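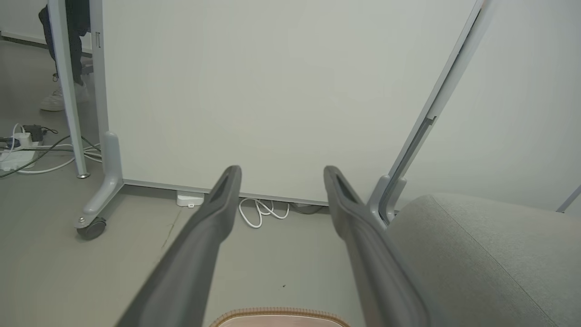
Llevo toda la semana con harina en las mangas y una sonrisa de tonta, y la culpa la tiene el pan de centeno. No el de molde con cuatro semillas por encima para que parezca serio, sino el oscuro, denso, el que pesa en la mano como un adoquín y se corta en rebanadas finísimas. Había intentado hacerlo tantas veces, y con resultados tan tristes, que en marzo había guardado el molde en el fondo del armario, detrás de la fondue. Y ahora lo tengo otra vez en la encimera, ¡y no pienso moverlo de ahí!

Todo empezó por un libro. Me lo encontré en un mercadillo, un domingo, debajo de una pila de revistas de punto: un recetario de Remo Pellegrini sobre panes del norte, sin sobrecubierta, con una mancha de café en la portada y anotaciones a lápiz de alguien que discutía con el autor en los márgenes. «Demasiada sal», «mi horno no», «con miel mejor». Me enamoré ahí mismo. Creo que habría pagado solo por las notas.

Pellegrini escribe como si te tuviera al lado, un poco impaciente, y dedica casi un capítulo entero a explicar por qué el centeno no se amasa como el trigo. Yo lo sabía en teoría, pero mis manos no se habían enterado: me pasaba un cuarto de hora peleándome con una pasta pegajosa, esperando esa elasticidad que en el trigo aparece de pronto y que da tanto gusto. En el centeno no aparece nunca. Lo que hay es una especie de barro, y hay que aceptarlo como barro. Se mezcla con una cuchara, se mete en el molde con las manos mojadas y se alisa por encima. Ya está. Años sufriendo para esto.

La masa madre es otra historia. La mía se llama Zarkano (la bautizó mi sobrino, que estaba en una época de inventarse villanos para todo) y vive en un tarro de cristal con la tapa floja. La alimento con harina integral de centeno y agua templada, y le encanta, se nota en cuanto abres el tarro: huele a manzana, a yogur, un poquito a bodega. Cuando lleva unos días en la nevera se pone más agria y con peor humor, y entonces le doy dos comidas seguidas antes de usarla. Con una sola me ha salido siempre un pan más apagado, con la miga apretada abajo.

Con las harinas he probado de todo. La que más me gusta ahora mismo es la Birkel, molienda gruesa, que compro en una tienda a granel cerca del trabajo y que tiene un color gris azulado precioso antes de mojarse. También he hecho un par de panes con la Wendt, más fina, y salen más educados, por decirlo de alguna manera: miga más regular, corteza más lisa, un sabor más suave. A mi madre le gusta más el de Wendt. A mí me falta algo, me falta arena, pero reconozco que para tostar y ponerle mantequilla es una maravilla.

Voy a contar cómo lo hago, porque me lo habéis pedido un par de lectoras y porque, si no lo apunto, se me olvida. Por la noche, después de cenar, mezclo la masa madre con la mitad de la harina y bastante agua, hasta que queda como una papilla espesa, y la dejo tapada con un plato. En un cuenco aparte escaldo las semillas: lino, girasol, un puñado de calabaza si tengo. Agua hirviendo, justo para cubrirlas. Por la mañana las semillas se han bebido casi todo y el lino ha soltado ese gel un poco viscoso que a mucha gente le da grima y que luego en el pan hace cosas estupendas.

A eso de las siete lo junto todo, con el resto de la harina, la sal y una cucharada generosa de melaza. Remuevo con una cuchara de palo hasta que me duele el brazo. Al molde engrasado, las manos mojadas, alisar, espolvorear con harina por encima. Y a esperar a que la harina de la superficie se agriete. Esa es la señal que da Pellegrini y me parece preciosa: miras el molde cada rato y un momento dado ves que la capa blanca se ha abierto como el fondo de un pantano en agosto. En mi cocina, con la calefacción puesta, eso tarda 4 horas. En verano supongo que será mucho menos, ya os contaré.

El horno, fuerte al principio y luego bajándolo. El total son 60 minutos, más lo que yo añado fuera del molde para que los lados se sequen. El olor mientras tanto es imposible de explicar, una mezcla de cacao y cuero y algo tostado que se mete por todo el piso y que la vecina de enfrente ya reconoce desde el rellano.

Y ahora viene lo más difícil, que es no cortarlo. De verdad, no lo cortéis. Envuelto en un paño de lino y hasta el día siguiente, mejor todavía hasta el otro. El primero que hice con esta receta lo abrí templado porque no podía más, y el cuchillo salió como si hubiera cortado plastilina. El segundo lo escondí en casa de mi hermana. Lo recogí dos días después y no parecía ni pariente del anterior: la miga húmeda pero limpia, las semillas enteras, y ese punto ácido que se queda un rato en los lados de la lengua.

Para comerlo tengo mis combinaciones. Mantequilla salada y rabanitos en láminas. Queso fresco con pepino y muchísimo eneldo. Arenque, si lo encuentro bueno. Y una que me enseñaron hace años en una pensión llamada Zatlow, donde desayunábamos mirando la lluvia: una rebanada muy fina, una capa de requesón y encima mermelada de grosella negra, de la que mancha. La dueña lo servía con un café flojísimo en tazas enormes y a mí me parecía el colmo del lujo – me lo sigue pareciendo.

Dura una barbaridad, además. Al séptimo día, si llega, lo corto en taquitos, lo seco en el horno con aceite y comino y lo echo a una sopa de remolacha. Este fin de semana quiero probar la versión con miel que defiende mi anónimo amigo de los márgenes. Tengo mis dudas, porque la melaza me parece intocable, pero en lo de la sal llevaba toda la razón. Si alguien ha hecho el centeno con miel de castaño, que me escriba antes del sábado, ¡por favor!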